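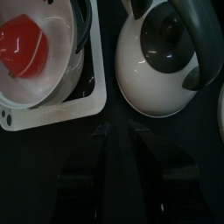 Wrist cam, counter setup: pan on the burner, kettle next to it, fingers at the bottom.

Thread: Second arm or better grippers? Kitchen task budget

feddale_lab
Posted 28 August 2022
We have one arm doing kitchen tasks (put the red thing in the pan, lift the kettle by the handle, and so on) and money for one larger purchase before October. Choices as I see them:

Second arm, same model, from Wivia. Uses nearly all the budget.
New gripper and wrist camera for the arm we have. Uses less than half.

The view at the top is what the policy gets from the wrist. Black fingers on a near-black counter. I lean toward the second arm but want to hear from people who have bought either.

ironhand80
Gripper first. A second arm gives you twice the data with the same bad view. I can hardly find the edges of your fingers against that counter.

mtorq
Disagree. You can fix that with light-colored tape on the fingertips for 5 dollars. Or put down a lighter mat. Don't spend capital money on a contrast problem.

ironhand80
Tape peels. We went through it every few days on ours and the grip changed each time it was replaced. Printed tips in a light color would be better, I'll give you that.

Debashish Talukder
I handle purchasing for a group with 9 arms. Before picking either, price the parts that don't show up on the quote. For each arm we budget a mount, a spare set of fingers, cables, an e-stop and a spare wrist camera. That added some 80 percent of what we had guessed the first year, and the guess was already padded. Also ask Wivia for lead time in writing. Ours slipped and the grant period didn't.

feddale_lab
Quote has the arm and controller only. No mount, no e-stop. So I'm probably over already.

mtorq
Then ask about a used one. Wickramasinghe resells refurbished arms and will bundle the mount. Check the hours on the joints.

ironhand80
Refurbished is fine for the arm. I would not buy a used wrist camera.

kpl_bench
What are your failures? If it misses the kettle handle, that could be the camera. If it gets there and the handle slips, that's fingers. If it's neither and you just don't have enough demos, buy the arm. I'd log 100 runs before signing anything.

feddale_lab
Mostly slips on the kettle handle. Pan handle is better. I don't have a proper log, only notes.

Debashish Talukder
Log it anyway. Our finance office asked for exactly that when we requested an arm, and it went through faster with the numbers attached.

mtorq
OK, if it's slipping I'd go fingers too. Still wouldn't replace the whole gripper. Try softer pads first.

feddale_lab
Ordering pads and a set of light-colored tips this week. Will do the runs with those and ask Wickramasinghe for a quote in the meantime. I'll post the counts when I have them.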